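Informe de avance para la Fundación Ankrah
Proyecto: taller de robótica del instituto Platatberg
Responsable: Amarachi Jibrin

Estimados señores:

Les presento el segundo informe sobre el taller que ustedes financian. Desde el mes de junio trabajamos con 8 alumnos, divididos en 2 grupos. Un grupo programa los movimientos del brazo y el otro se ocupa de la pinza y de los objetos de prueba.

El objetivo del curso es participar en el concurso Sendix, categoría de recogida de objetos mezclados. El reglamento pide 25 recogidas seguidas desde una caja, sin intervención de una persona. Hasta ahora nuestra serie más larga sin error es de 8. Los objetos planos nos cuestan más que los altos, y también los que quedan pegados a la pared.

Del presupuesto hemos gastado el 40 por ciento. La partida de sensores no se ha tocado todavía. Pido permiso para pasar una parte de ella a dedos nuevos para la pinza, porque los actuales se gastan antes de lo previsto.
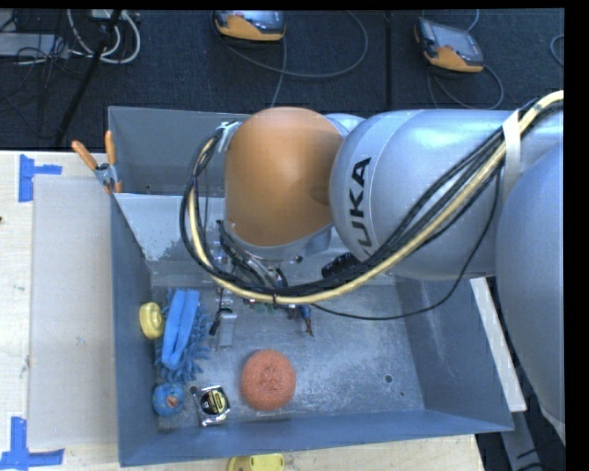

Nurkholm, 17 de agosto de 2026

El brazo KUKA trabaja ahora sobre la caja metálica con objetos de casa: una cinta métrica, un estropajo redondo, un plumero azul de microfibra y otros más pequeños. La mayoría está en el lado izquierdo, y de este lado los alumnos deben aprender a recoger sin chocar con la pared. Las esquinas exteriores de la placa gris, al lado de la caja, están marcadas en la mesa con cinta azul.

Para el próximo periodo tenemos previsto repetir la serie completa con los dos grupos y escribir el manual de seguridad en una versión más corta. Quedo a la espera de su respuesta sobre el cambio de partida.

Atentamente,
Amarachi Jibrin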